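Looking After a Small Bench Arm and Its Gripper: Workshop Tips

Filed under: Workshop, Machines, Upkeep
Posted 10 April 2026

My bench arm gets used most evenings, and after a good many months with it I have settled into a way of keeping it happy that I thought might be worth writing down for anybody else with one of these on a table at home or in a small shop. None of it is hard, and most of it needs only a screwdriver, a soft cloth and a bit of patience (the patience took me longest to find!).

Start with the screws

The screws on the gripper body are the first thing I look at, before I even switch on. They work loose little by little, and you won't notice until the fingers start closing a hair off to one side. Go over each one with a driver that really fits the head, and stop as soon as you feel it seat. My friend Pascal Bailly once leaned on one of his so hard that the thread gave up, and he spent a whole weekend and a lot of bad words getting it out again.

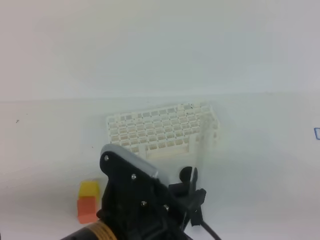
Cables come next. Let the cable hang in an easy curve and run the wrist slowly through its full turn with your hand near the stop button, watching for any spot where it pulls tight or rubs. If you must tie it down, tie it with a soft strap and leave more slack than looks tidy. I used to make mine very neat and I went through two cables that way.

Keep the table plain and clean

I like a pale tabletop under an arm. Crumbs and dropped washers show up right away, and so does the fine dark dust that tells you something is wearing. Wipe the table down with a barely damp cloth before every session, and go over the fingers with a dry one. I buy my cloths from Dultar in packs of 20 and they last forever if you keep them out of the fabric softener.

Foam blocks are wonderful for checking your grip. They forgive almost anything, so you can set the closing force low and bring it up a touch at a time until the block lifts without being squashed flat. Only then move on to stiff plastic things like racks, which don't give at all and will push back on the finger joints if you come down crooked.

Check the reach with nothing in the way

Once a week I clear the path and send the arm through its widest moves at the slowest speed, fingers pointed well away from the table. Listen more than you look. A healthy joint makes the same soft sound all the way through — a click that comes back at the same spot every time is worth chasing. I stop there, back up, and go past it again by hand with the power off.

This is also when I open and close the fingers a few times with nothing between them, which lets me feel for any stickiness in the linkage. A dry linkage wants a very small dab of light grease on the end of a toothpick, and then a good wipe, as any extra will only collect dust.

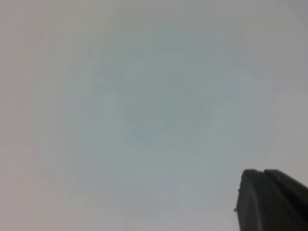

Keep a little notebook

Maëlys Maillard talked me into this one and I'm so glad she did. I write down the cycle count, what I tightened and what I heard. I do the screws every 500 cycles and the grease every 1,000, and the notebook saves me from guessing. A pencil on a string, tied to the bench leg, helps too.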